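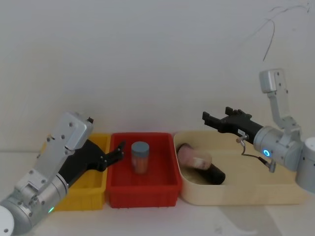 **Podberg swap shelf moves to coloured bins**

June 2022

The swap shelf at Quaye Hall in Podberg is changing how it takes things in. From next week everything handed over goes into a yellow bin, a red bin or a beige tray before it gets near the shelves. No more carrier bags left on the step, please.

Red is for food. Sealed jars and tins only, lids on tight, standing up. A jar of something orange and grainy is in there already. Lentils, at a guess, but there's no name on it, and that's just the trouble. If you've decanted something, write on the lid what it is and when you filled it. Unlabelled jars won't go out.

Yellow is for kitchen bits: cutlery, peelers, tea towels, cookie cutters. Clean ones. Knives wrapped in newspaper and taped.

The tray takes odds and ends, anything that doesn't belong in the other two. It's wider than the bins but shallow, so nothing tall and nothing that leaks.

The shelf handled 1216 items last year, up from 703 the year before, and the old system (one big box, everyone rummaging) couldn't cope. Jars at the bottom, cutlery on top, two breakages in one month. Sorting after closing was taking longer than the session itself.

Tables have been pushed up to the wall in the side room to make space for the queue. Come in by the car park door, drop off, go out through the main hall. Prams fine. There is a small step at the side door, so ring the bell if you need the ramp putting down.

Limit is 20 items per household per visit, same as before. Clothes and shoes still not taken, nor anything with a plug. Try the Tendon Road reuse shop for those, they have somebody who can test electricals.

Brosetti, the café next door, is saving its empty jars for the shelf and will hand them over free to anyone who wants to decant dry goods at home. Ask at the counter. Lids are in a seperate box, so check you've got one that fits before you leave.

Opening hours stay the same untill September, when the hall's new timetable comes in. Times will go up on the door.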